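Jumden tabletop set: recording rules and data card

Geeta Pandey
29 December 2021
4 min read

This README covers the rules for recording, labelling and sharing the Jumden tabletop set. It applies to both stations, Osen and Lis. The older Mengate recordings followed a looser set of rules and are kept in their own folder. Please don't merge the two.

## What is in the set

Each episode is one attempt at one task with one main object. Video comes from a camera looking down past the gripper fingers, stored next to the joint log and a short text label. Episodes run to 90 seconds at most. Anything longer is stopped by the operator and marked `timeout`.

## Before recording

- Wipe the table and take everything off it that the task does not call for.
- Read the task line aloud, then place the object. Turn it to a new angle each time.
- Open the gripper fully. An episode that starts with the fingers part closed is marked `bad_start`.
- Check that the emergency stop works. Do this at every change of operator, even in the middle of a session.
- Keep hands off the table from the moment the log starts until it ends.

## Clear and shiny objects

Glass gets its own rules. The table shows through it, the rim can be little more than a pale line, and the shadow may be easier to find than the object. Labellers working on Mengate drew several boxes around shadows, and those had to be done again.

For mugs, the box goes around the glass, handle included. Leave out the shadow, even where it repeats the shape of the handle, and leave out any bright patches on the wood. If the camera was moving and the outline is soft, draw to the middle of the soft edge and tick `blur`. Do not sharpen or recolour frames before labelling. A warm cast from the lamps stays as it is.

Mark the approach as `handle` when the handle lies between the line of the two fingertips, and as `rim` otherwise. Use `open` until the fingers first touch the glass.
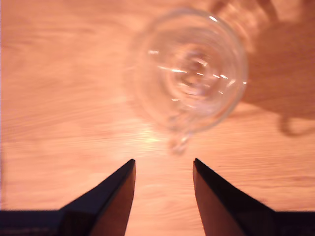 ## Speed and force

1. Keep to the slow profile for glass. Operators may not override it.
2. Stop if the object slides towards the edge of the table. Mark the episode `aborted` and keep it.
3. After a breakage, switch off the arm, clear the table and write an entry in the station book. Wait 15 minutes before the next run and look over the fingertips for chips of glass.

## Checking

Every batch of 20 episodes has one reviewer who did not record it. The reviewer watches all of them at normal speed and may change labels but may not delete files. Failed attempts stay in. We had a habit of removing them at Lis until February and the success rates from that period should not be quoted.

## Size and known gaps

The current release has 3000 episodes. Clear plastic is poorly covered, and there are no stacked objects. Osen and Lis use different lamps, so report results for each station separately.

Corrections go to Geeta Pandey, with the episode number in the subject line.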